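Brollow共同キッチン通信
2023年2月12日

備品欄:カトラリーの収納とラベル表記の見直し

11月の備品点検で指摘のあったカトラリーの収納方法について、変更内容をまとめる。対象は2階の共同キッチンと、隣接する配膳室の引き出し、および卓上に出して使う持ち運び用の容器である。包丁、調理用のへら、菜箸など、調理側の道具は今回の変更に含まない。

変更前の状態

これまでカトラリーは配膳室の引き出しに直接入れていた。引き出しの内寸は幅351ミリで、既製のトレーを入れると片側に隙間が残る。この隙間に小さい匙やバターナイフが落ち、引き出しの奥に回り込んで閉まらなくなることがたびたびあった。隙間に布巾を詰める応急処置も行われていたが、布巾が湿ったまま戻されることがあり、衛生上好ましくない。

もう一つの問題は混入である。トレーの各区画には以前、日本語と英語を併記したラベルを貼っていた。文字数が多いために一枚あたりの文字が小さく、立った姿勢では読み取れない。結果として利用者はラベルを見ず、すでに入っているものの形を見て戻す先を決めていた。この方法では、最初の一本を間違えると後の人も同じ間違いを繰り返す。点検の時点では、フォークの区画にデザート用スプーンがまとまって入っていた。

洗浄後の水切りにも不備があった。引き出しに直接戻す運用では、完全に乾いていないものが重なったまま閉め切られる。ステンレスの柄に白い水跡が残るという苦情は、ほとんどがこの工程に由来する。

収納方式の変更

引き出しは予備品の保管に限定し、日常使う分は、開口の大きい仕切り付きの容器に立てて入れ、作業台の壁際に置く。立てて入れる方式の利点は、水が下に切れること、上から本数の過不足が見えること、容器ごと食卓に運べることである。作業台の天面は床から916ミリの高さにあり、立てた柄の先が目線より十分低い位置に収まる。

容器の条件は次のとおり定めた。

上面が開いていること。蓋付きのものは湿気がこもるため採用しない。
内部に縦の仕切りがあること。仕切りが取り外せるものは、洗浄時に紛失しやすいので避ける。
側面に開口があり、風が通ること。
片手で持てる取っ手、または手掛けの穴があること。
前面に、ラベルを貼れる平らな帯状の部分があること。

最後の条件は見落とされやすい。網状や格子状の容器は通気の点では優れているが、ラベルを貼る面がなく、札をひもで下げることになる。ひもは水を含み、札は裏返る。前面の中ほどに平らな帯が一本通っている形であれば、ラベルを同じ高さに並べて貼ることができる。

容器の形状について、Dorota Czerwińskiからは円筒形の缶を種類ごとに並べる案も出た。缶は入手が容易で、汚れたものだけを洗える点が便利である。ただし一つずつ動かせるために並び順が固定されず、運ぶときに両手がふさがる。比較の結果、仕切りが一体になった角型のキャリーを標準とし、缶は来客が多い日の補助に回すことにした。

ラベルの表記

ラベルは一区分につき一文字とした。案として検討したのは、仮名、英語の頭文字、絵記号、漢字一文字の四つである。

仮名は「スプーン」「フォーク」「ナイフ」となり、文字数がそろっていて並べたときに形が似る。離れた位置からの判別には向かない。

英語の頭文字ではS、F、Kとなる。短いが、日本語の表記だけに慣れた利用者からは、KとNのどちらがナイフなのか分からないという意見があった。

絵記号は言語に依存しない点で有力だったが、手描きにするとスプーンとフォークの輪郭が近くなり、印刷物にすると貼り替えのたびに出力が必要になる。

漢字一文字の案は、中国語の表記に基づく「勺」「叉」「刀」である。利用者には中国語圏の出身者が多く、説明なしに通じる。日本語の読者のために補足すると、「勺」は日本では容積の単位や柄杓の意味で知られる字で、中国語ではさじ、スプーンを指す。「叉」は「音叉」「三叉路」の叉で、先が分かれたものを表し、フォークに当たる。「刀」はここではテーブルナイフのことである。いずれも画数が少なく、太いペンで書いてもつぶれない。

デスタ・ネガシュ(Desta Negash)から、漢字を読まない利用者への配慮が必要との指摘があった。三文字とも形の違いが大きく、位置と組み合わせて覚えれば支障は少ないと判断したが、対応表を配膳室の扉の内側に掲示する。対応表には漢字、仮名、英語、アムハラ語を並記する。アムハラ語の欄はネガシュの担当である。

「勺」と「刀」は、急いで書くと払いの部分が似ることがある。「勺」は内側の点をはっきり打ち、「刀」は左の払いを長めに取る。「叉」についても点を省略しないこと。点が抜けると「又」になり、別の字として読まれる。

ラベルの作り方と貼り方

用紙は白の耐水シールを使う。文字は黒の油性ペンで書き、細い枠で囲む。枠を付けるのは、白いシールの端が剥がれかけたときに気付きやすくするためである。枠線が途切れて見えたら交換の時期と考えてよい。

書いた後はペンのインクが乾くまで触れない。乾く前に貼ると、指で押さえたときに線がにじむ。貼る面はアルコールを含ませた布で一度拭き、水気を残さないようにする。プラスチックの表面には成形時の油分や洗剤の膜が残っていることがあり、この工程を省いたものは端から浮きやすい。

貼る位置は前面の帯の上とし、左から「勺」「叉」「刀」の順で固定する。容器を買い替えたときも順序は変えない。間隔はそろえるが、仕切りの位置と帯の寸法が合わない場合は、見た目の均等さよりも各区画との対応を優先する。ラベルの大きさは多少異なっても構わない。

地の色が濃い、または鮮やかな容器を選ぶと、白いラベルの輪郭が立つ。白や半透明の容器ではラベル自体が目に入りにくく、枠線に頼ることになる。 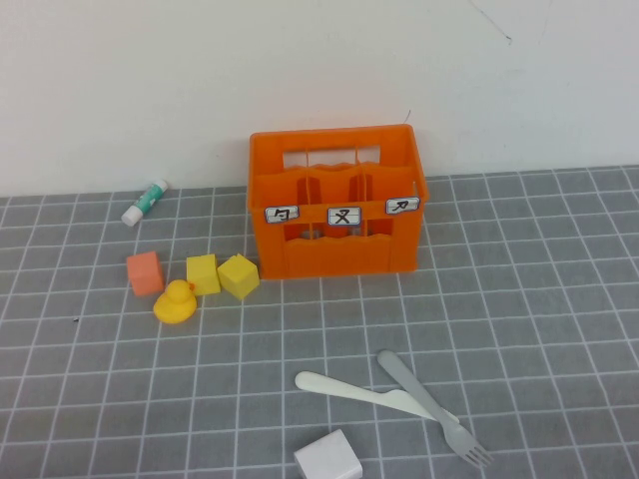

橙色の仕切り付きキャリー。前面の帯に左から「勺」「叉」「刀」のラベル。

取っ手の穴が後ろ側の上部にある形では、穴のある面を壁に向け、ラベルの面を手前にする。逆に置くとラベルが壁側に回り、表示の意味がなくなる。持ち上げるときは穴に指を掛け、もう一方の手を前面の下に添える。中身が入った状態で後ろだけを持つと前に傾き、柄の短いものがこぼれる。

置き場所

作業台の壁際を定位置とする。背面を壁に寄せておけば、抜き取るときに容器が後ろへずれない。壁に強く押し付けると壁面に擦れた跡が付くので、軽く触れる程度でよい。コンロの側と流しの側は避ける。前者は油が飛び、後者は跳ねた水が底にたまる。

容器の下に敷くものは、滑りにくく拭き取りやすい平らなマットが適している。布製のものは水を吸うので使わない。方眼の印刷があるマットであれば、線に合わせて置くだけで向きがそろう。拭き掃除の後に元の位置へ戻す目安にもなる。

戻し方

先端の向きは種類によって分ける。スプーンとフォークは柄を下、先を上にして立てる。抜くときに口に入る部分に触れないよう、必ず柄の中ほどをつまむ。テーブルナイフは刃先を下にする。先を上にすると、隣の区画へ手を伸ばしたときに指が当たる。

一つの区画に詰め込みすぎない。柄同士が密着すると乾きが遅くなり、一本抜いたときに周囲のものが一緒に持ち上がる。目安として、指を一本差し込める余裕を残す。入りきらない分は、乾いていることを確認してから引き出しの予備に戻す。

種類の判断に迷うものもある。先割れスプーンは「勺」に入れる。ケーキ用の小さいフォークは「叉」でよい。バターナイフは「刀」に入れると背の高いナイフに埋もれるため、従来どおり引き出しの手前に置く。箸はこの容器に入れない。箸立てはWustano製の陶器のものを引き続き使用する。

洗浄と点検

容器は毎週、中身をすべて出して洗う。台所用の中性洗剤をぬるま湯で薄め、柄の細いブラシで仕切りの根元をこする。汚れがたまりやすいのは底の四隅と、仕切りが側壁に接する部分である。前面の下側に開口がある形では、開口の縁の内側も忘れずに洗う。

ラベルの上はブラシでこすらず、柔らかいスポンジを一方向に動かす。洗浄機には入れない。熱で仕切りがゆがむと、区画の幅が変わって柄の太いものが入らなくなる。洗った後は伏せて水を切り、乾いた布で底面を拭いてから定位置に戻す。漂白剤を使う場合は月に一度までとし、ラベルを外してから浸ける。

点検時に見る項目は、ラベルの浮き、文字のかすれ、仕切りのひび、取っ手の穴の縁の欠けである。欠けた縁は指を切ることがあるので、見つけた時点で使用をやめ、備品棚の下段に移して記録簿に書く。補修用の接着剤は食器に触れる部分には使わない。

調達と記録

予備のシールとペンはGebremichael商店に注文している。注文時の品目番号は733で、白の耐水シールと油性ペンが一組になっている。シールだけが先に減るため、次回からは別々に頼めるかどうかを確認中である。

容器の追加が必要な場合は、購入前に仕切りの高さを確認すること。仕切りが縁より大幅に低いものは、柄の先が隣の区画へ倒れ込む。Sonellの配膳用品一覧にある浅型はこの理由で見送った。深型は棚の高さに収まるかどうかを測ってから決める。

旧来のトレーは捨てずに保管してある。引き出しの隙間の件は、木片を側面に固定して幅を合わせる方法を試す予定で、作業はCzerwińskiが引き受けた。表記や順序に関する意見は、配膳室の記録簿の最後のページに書いてほしい。対応表に載せる言語の追加も同じページで受け付けている。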